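Household Systems and Everyday Claims
Unit 6 handout: The laundry load, and what we are told about it
Prepared by Aurelio Bermúdez, with corrections from Rongrong Yin

Read before the session. Bring the care label from one thing you own and wear often. If you cut your labels out, bring the garment.

1. Where we left off

Last unit we went through detergent dosing and found that most of the class had never read the line on the cap. We also found that the cap is hard to read. Both facts matter, and I don't want the second used as a complete excuse for the first.

This unit covers the short stretch of work between a pile of clothes on the bedroom floor and a closed washer door. It gets less attention than stain removal or drying, and a great deal of advice is handed out about it. My position, which you are welcome to attack, is that about half of that advice is habit dressed up as chemistry.

2. The claims under review

These come from manuals, product leaflets, relatives and the previous group's survey.

Claim A. Clothes must be sorted into at least four piles.
Claim B. A drum should be filled by eye to three quarters.
Claim C. Dark clothes should always be washed inside out.
Claim D. The door should be left open between loads.
Claim E. The basket should be kept off the floor.

Claim A is the weakest as stated. Four piles makes sense if you have four piles' worth of laundry. A person living alone who sorts that strictly will either run small loads or wait so long that the towels begin to smell. Heat, soil and color loss are the three things worth sorting for, and in most weeks two of them can be dealt with by choosing a cooler cycle. New red or indigo items remain a real exception. Wash them by themselves until the water runs clear, and be suspicious of anyone who tells you a fixed number of washes will do it.

Claim B depends on who is looking. Three quarters of a drum full of shirts and three quarters of a drum full of jeans are different loads by weight, by soil and by how much water they hold. The old test of putting a hand in above the clothes is crude but it costs nothing. If your hand won't go in flat, take something out. I'd add that underfilling gets too little criticism. One heavy bath mat in an otherwise empty drum can throw the spin off balance, and the machine will sit there redistributing it while you wait.

3. The loading position 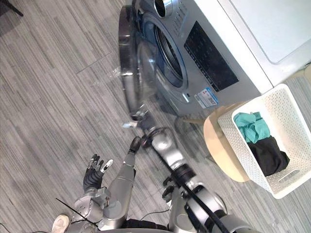

Most written instructions begin at the detergent drawer, and I think that is a mistake. Begin with where the clothes are before they go in. A basket set down on the far side of the kitchen means every item gets carried, and socks get dropped. A stool right beside the washer, like the one holding the white basket here, brings the clothes up from the floor and near the door without anyone buying special furniture. Check which way your own door swings before you choose a side; with the door opening to the left, as on this front-loader, the right-hand side is the sensible place for the basket. Two garments of different colors, one teal and one black, are also about the smallest load worth arguing over, and we will argue over them in section 5.

Claim E usually arrives with a remark about germs. I have yet to see that remark come with a source. A better argument is your back. Bending to the floor for each item, then twisting toward a low door, is tiresome for anyone and difficult for some people. Raise the basket if you can do it safely. A stool with a small round seat will take a small load, but a heavy basket that overhangs the seat may tip when you pull from one end. Take from the middle first, or use a chair.

The leaflet for the Sillano laundry stand says a raised basket "transforms the washing experience." It saves bending. Please don't repeat the other phrase in your written work.

4. A note on baskets

There are students who will tell you that a perforated basket dries damp clothes. It lets some air in at the sides. A tightly packed basket of wet towels will be wet in the middle whatever the walls are made of, and you can check this at home overnight if you don't mind rewashing the towels afterward.

What the holes do give you is less weight and a quick look at what is inside. Small items can also poke through or snag, depending on the size of the openings. Run a finger around the rim and the handle cut-outs for rough plastic. If there is a burr, smooth it or retire the basket; a good sweater will find it before you do.

Last year's group wanted a comparison between the Skaltar basket and the Bednarek one. Both hold clothes. The Skaltar handles were more comfortable with a full load and the Bednarek sat flatter on a narrow shelf. I can't find anything further to say about them that I would defend in front of another teacher.

Floors deserve a sentence too. Carry a full basket on your hip and you can't see your feet, so clear the path between the basket and the washer before you start. Dropped socks on a smooth plank floor slide more than you'd expect.

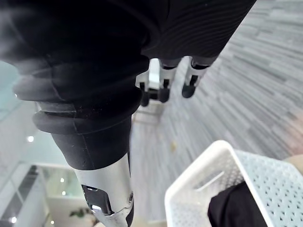 The same goes for the way back, with the added nuisance that wet clothes weigh more than the ones you brought in. Divide the load into two trips. People resist this advice very strongly and I have never understood why, given that the second trip takes under a minute.

5. Dark things and bright things together

Claim C is partly right. Turning dark clothes inside out reduces rubbing on the outer face, and rubbing is a good part of why black cotton goes gray at the seams. It does nothing for dye that is loose in the water. It can also leave deodorant marks better cleaned and food stains worse cleaned, as the stain is now facing inward. Look at the garment and decide which side is dirty.

Can a black garment and a teal one share a drum? My answer is usually yes, on a cool cycle, if both have been washed several times before. Rongrong's answer is that "usually" is carrying too much in that sentence. She's right to press it. Do the damp cloth test on an inside seam of each: white cloth, cold water, press for the length of a slow count to 28. Color on the cloth means wash it alone. No color on the cloth means the risk is small, and small is a different thing from none.

Color-catching sheets come up every term. The makers of Fluseck sheets point out that the used sheet comes out tinted, and so it does. A tinted sheet shows there was dye in the water. It doesn't show where that dye would have gone without the sheet, and to learn that you would need a second load, matched as closely as possible, washed with no sheet at all. Ask whoever recommends them whether they have tried it.

6. The open door

Claim D is the one I set out to knock down and couldn't. A front-loader has a rubber seal that holds water, and a closed door keeps that water in. Leaving the door ajar between loads lets the seal dry. The caution is small children and pets, who get into drums. If you have either at home, wipe the seal with a dry cloth and shut the door, or fit a latch that holds it open only a crack. Look inside before every load in any case.

7. Work for the session

Write up to 600 words on one claim from section 2. State the claim in the form you actually heard it, with the source if you can name it, even if the source is your aunt. Then say what you would have to observe at home to change your mind about it. "It has always worked for me" may appear once.

If you pick Claim B, weigh your load on a bathroom scale by standing on it with and without the basket. Record the weight of the empty basket separately. One student handed in a load of 2348 grams, to the gram, from a scale that reads in half pounds, and we will be looking at that figure together.

Drafts are due by 2 p.m. on the day of the session. Rongrong will collect the care labels at the door and hand them back at the end.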